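Hunbridge Residential Laundry and Rooms: progress report to the Feratau Fund
21 Feb 2024
Prepared by Jocelyn Macaraeg, project lead

In this period we continued the work with the robot arm in the training bedroom at Hunbridge. The arm now takes part in hanging and straightening of residents' clothes, a task which our room staff named as the most tiring for the shoulders. Four members of staff have finished the training and two more have started. The second payment of the grant was used for the gripper pads and for staff hours, as agreed.
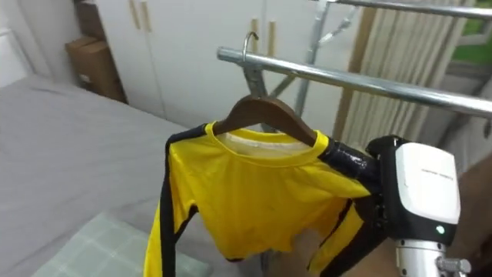

The staff have changed how they divide the work. Before, one person did the hanging for the whole corridor and another made the beds. Now the same person stays in the room, makes the bed and watches the arm on the drying rack. For shirts we teach the grip at the shoulder, close to the end of the hanger, as with the yellow one with black stripes, and the colleague must check that the fabric is not pulled. Most of them like to stay with one room until it is finished. Two colleagues told us they feel slower, and they miss to talk with each other in the corridor. We take this seriously and we have moved the breaks so that they overlap again.

Thin knitwear is still done by hand. The gripper holds it too strongly and we do not want to damage clothes which belong to residents. Our supplier Bilyk has promised softer pads, but we did not receive them yet.

No working hours were cut, and the agreement with staff says that this will remain so until the end of the project. The time which is saved goes to mending and to small repairs, for which there was never a place in the rota.

Spending until now is almost 1000 euros under the plan. We ask for permission to move 500 euros of this to a second training day at the Lamitz house, where the staff have asked to try the arm before any decision is made.

Contact: Jocelyn Macaraeg, Hunbridge project office | © Hunbridge 2024 | Back to top

Related reports
Staff training plan, Hunbridge
Notes from the first visit to Lamitz
Changes to the room rota
Safe lifting and reaching: advice for room staff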